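Home | News | Workshops | Shop | Contact

Notes from the Climow bench

Well, September got away from me! I had big plans to write up the whole shelf of half-finished projects, and then I spent every evening after supper tidying the white table and making little trays. I have no regrets. If you came by in the summer you know what that table was like – screws in the coffee mugs, tape on everything, and my good calipers missing for 20 days (they were in my coat).

So the new rule is one tray per job, and the tray stays next to the job. Small stuff goes in a tray before it goes anywhere else. Volodymyr Pasichnyk talked me into keeping the trays shallow, and I grumbled, but I like being able to see what's in them from my chair. The blue one with the cubes in it is my favorite so far.

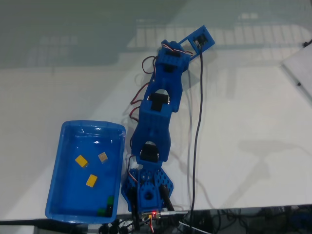
Cables, the next headache

The top of the table I can manage. Under the front edge is another story, and I've been putting it off. I bought a bag of 200 ties at Losovmont and have used 3. My plan is to label both ends of every cable first, then bundle, and I'd love to hear from anyone who does it the other way around.

Also, I have more than 29 spare cubes in a jar – come and get some if your kids want them. I'm at the bench most mornings until noon.

Recent items
Sorting screws the lazy way
Open evening at Tautahi
Endetti shelf brackets, part two

Contact the newsletter | © Climow | Back to top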